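3.2 Bench height and shared work surfaces

The second part of the study dealt with the surfaces people stand or sit at for most of a shift. Earlier work on small workplaces has tended to treat the bench as a fixed item, chosen once when the building is fitted out and then left alone. Our interviews at the Tranuvside and Grarklow sites suggested that this was how the benches had been bought, but it was a poor account of how they were used. Staff had raised them on timber blocks, pushed two together, turned them end-on to a wall, or given up on them and worked from a trolley.

We recruited 50 participants across the two sites. All had been in their current role for at least nine months, and all did hand work at a bench for more than half of a normal day. The work included sorting printed matter, mending garments, packing orders and repairing small appliances. People who worked mainly at a computer were left out, as were those on modified duties at the time of recruitment. Participation was voluntary and took place in paid hours, by agreement with both employers.

Each participant was measured for standing elbow height in their usual work shoes. We then measured the height of the surface they used most, from the finished floor to the top of the bench, including any mat or board placed on it. Where someone worked on an object of some depth, such as a carton or a sewing machine bed, we recorded the height of the hands during the task as well. The two figures often disagreed. A bench that met the guidance on paper could put the hands well above the elbow once a carton was on it.

Participants also kept a short diary for two weeks in February. The diary asked for the main task in each half of the shift, whether it was done standing or sitting, and any discomfort in the neck, shoulders, lower back or wrists. Discomfort was marked on a five-point scale with labels in everyday words. We chose a paper diary after a trial of a phone version at Grarklow, where several people said they would not stop to take off gloves and find their phone.

3.3 Findings on bench height

Nearly all participants worked at a surface they had not chosen. Those whose hands were above elbow height for most of the shift marked more shoulder and neck discomfort than the others, and the pattern was the same at both sites. Lower back discomfort followed a different pattern. It was marked most often by taller participants at low benches, particularly those who packed orders, and it tended to be worse in the second half of the shift.

Wrist discomfort showed no clear link to bench height. It was more common among those doing garment repairs, whatever surface they used, and we think the task itself is the more likely source. The diary did not ask about tools, which limits what can be said on this point.

Sharing made matters harder. At Tranuvside most benches were used by different people on the morning and afternoon shifts, and a height that suited one seldom suited the other. Two benches of the Dobson pattern had crank-adjustable legs, but the diaries and interviews gave little sign that the crank was used. The reasons offered were ordinary ones. The handle was kept in a drawer in another room, winding took too long with work already laid out, and people were reluctant to change a setting that a co-worker had left. One participant said she had assumed the handle was for maintenance staff.

At Grarklow the benches were fixed, but staff had more freedom to move between them. Over time a loose arrangement had grown up in which shorter workers used the benches near the loading door and taller workers used those along the back wall. It was not written down anywhere. New starters learned it by being told they were in somebody's spot. Discomfort scores were slightly lower at Grarklow, though the mix of tasks was different and we would not put much weight on the comparison.

3.4 Depth and reach

Bench depth received less comment from participants than height, but it came up in the measurements. On the deeper tables, items stored along the far edge were beyond comfortable reach for most users, who leaned across or walked around to get them. The Gorkar shelving added at Tranuvside was meant to deal with this by bringing small items forward. In practice the shelves filled with paperwork and spare labels, and the items in daily use went back to the far edge.

Large rectangular tables are also common in settings outside the two sites, and the question of reach across the far edge applies to them in the same way (Figure 4). For a table used from one side only, we suggest that anything handled more than a few times an hour be kept in the front half. Where a table is used from both sides, a marked centre line was found helpful by the packing team at Grarklow and cost them a roll of tape.

The measurements in this section were checked a second time by Denise Mottram, who had not taken part in the first round. Differences between the two sets were small and did not change the grouping of participants above. The corrected table of heights replaces the one circulated with the draft of September 7, 2019. 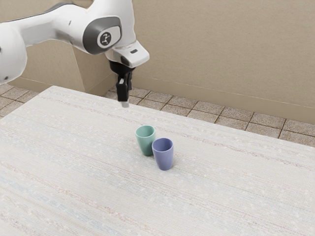

Figure 4. Large rectangular table with a white robotic arm above the far edge (computer rendering).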